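Kitchen bench log, March, 14:00

Microwave task, continued from Honeylyn's notes. Question for this block: can the policy do "heat the bowl" end to end on an appliance it has not been trained on. Human demos first, then the arm.

Demo set now stands at 370 episodes after Shiela's pass removed the ones with bad timestamps. Bowl handling is the weak part. Clear glass gives poor depth, and the rim estimate jumps when the bowl is full.

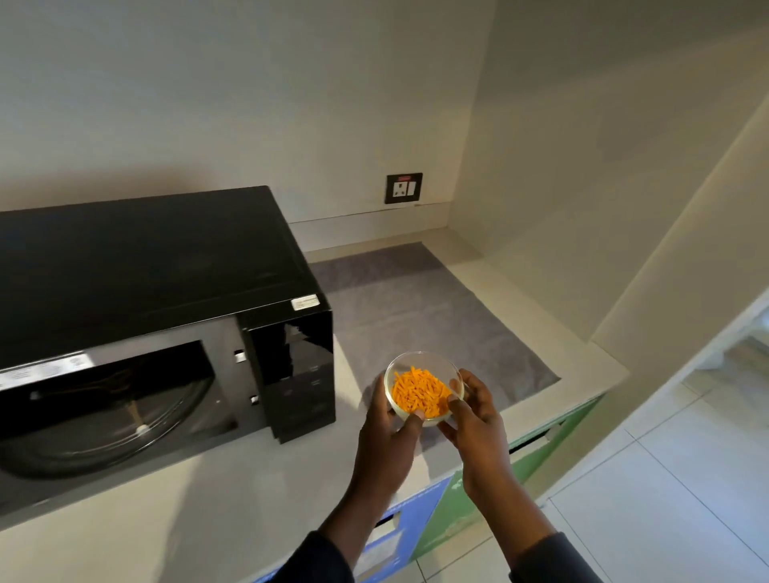
Arm results: 14 attempts, six complete. Door opening is fine once the gripper finds the edge. Most losses are at placement, where the bowl catches the front lip of the cavity and tips. Two runs stalled at the control panel. The touch markings have almost no contrast and the detector returns nothing usable. Wendell suggests hard-coding the button position per model. That works for a demo and tells us nothing about other kitchens.

My estimate for Pacita's summary: fetching and carrying, close. Glass plus a touch panel, no.

To do: rerun with an opaque bowl, same fill. Ask Emília whether the Skolura wrist camera can be mounted lower. Check episode 611, gripper force looks clipped.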